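News | Community | Town & Harbour

Search this site Enter keywords Go

Osalcombe reading room to stay open through winter after late rent deal

August 31, 2019

Osalcombe's reading room will not shut this autumn after all. A deal on the rent was agreed late yesterday, hours before notice to quit was due to take effect, and the doors on Caldeira Lane will open as normal next week.

The building's owner, Flullance, has agreed to hold the rent at its present level for another 18 months. In return the reading room gives up the back store, which the firm wants for its own use, and takes on the cost of clearing the gutters.

"Relieved. Tired, mostly," said Drita Mujić, who has run the room since the county withdrew its mobile library from this side of the estuary. "We had the boxes out. I'd started packing the atlases and I can tell you they weigh a ton. Now they all go back up again."

Talks had been going on since May, when Flullance wrote to say that the rent would go up to match other units on the lane. The letter gave a choice of paying the new figure or leaving by the end of the summer. A petition went round the shops, the ferry office and both pubs and came back with 700 names on it. It was handed over in a carrier bag.

Flullance said in a short statement that it was "pleased to have found terms that suit both sides" and that it had "never wished to see the room close". It would not say what the back store was wanted for. Neighbours have been told to expect some drilling.

The room has been in the old chandlery for six years. Before that the books were kept in the Methodist hall and had to be put away every time there was a wedding. Anyone can join, there is no fee and fines were dropped last winter, after which, Ms Mujić said, more books came back than before.

Regulars were in good spirits this morning. Archie Farquharson, 74, walks down most days for the papers and had written to the firm himself. Four letters in all. He got one reply.

"It was a very polite reply and it said nothing at all," he said. "I wrote back and told them so. I'm not on the internet and I don't want to be on it. I want to sit down with a newspaper somewhere that isn't my own kitchen, and I want the kettle to be somebody else's kettle. There's a few of us like that. You lose a place like this and where do people go, they go home and that's it."

Mr Farquharson is halfway through a long novel set on Bornholm and said he had been reading it faster than he liked, in case the place closed before he got to the end. He will now slow down.

Not everything is settled. Losing the back store means losing the space where donated books are sorted, and donations are being turned away for the moment. Please do not leave bags on the step. Two were left out in last week's rain and the lot had to be thrown away, including what looked like a full set of bird guides.

The local history papers will also have to move. These are the parish cuttings, harbour dues books and the school log, much used by people looking up thier families. Plan at present is to bring them through into the main room, along the wall under the clock, and lose one of the armchairs. There has been some feeling about the armchair.

Ms Mujić said she would rather lose the desk. "I can work at the end of a table. I've got a tray and a couple of tidies and a mug, that's the whole office."

Asked if the rent would be an issue again when the deal runs out, she said almost certainly, and that she would like to have some money put by well before then. A book sale is being planned for the weeks before Christmas, paperbacks mostly, with cakes. The sailing club has offered its upstairs room free of charge provided that everyone is out before the bar opens. There's also talk of a quiz.

The town council, which had no part in the talks, has been asked wether it will put something in next year's budget. A clerk said that the matter would be looked at with all the other requests and that it was too early to say more. The council gave a small grant towards heating two winters ago but nothing since.

Gutters, meanwhile, come first. The ones at the front have grass in them. A firm from across the water has been to look and will send a price, and anyone local with a long ladder and the right insurance is asked to get in touch before the weather turns. The damp patch by the children's shelves is thought to be from the same cause. The picture books have been moved up a shelf until it dries out, so smaller readers may need a lift or a stool.

Opening times stay as they are for now, mornings in the week and all day on market days. The story hour for under fives comes back once the schools are in. It was stopped over the summer while nobody knew if there would be a room to hold it in, and parents have been asking after it in the queue at the bakers. Songs first, then a story, then squash. No need to book, but there's no room indoors for prams so they have to be left under the porch.

The computer lessons are less certain. They were held in the back store, on a folding table between the shelves, and there isn't a quiet corner anywhere else in the building. The ferry office has been asked about its waiting room on afternoons when there is no sailing. No answer yet. Those who had paid for the autumn course can have the money back or leave it in until a place is found. Say which at the desk, or put a note through the door.

Copies of the new agreement will be pinned up inside by the noticeboard for anyone who wants to read it. It runs to several pages and the gutters are on the last one. Questions to Ms Mujić in person, please, the phone line is off until the engineer has been.

Farquharson, meanwhile, has written to Flullance a fifth time. To say thank you.

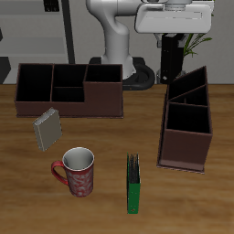
Desk organisers, a red mug and a green binder on a wooden tabletop.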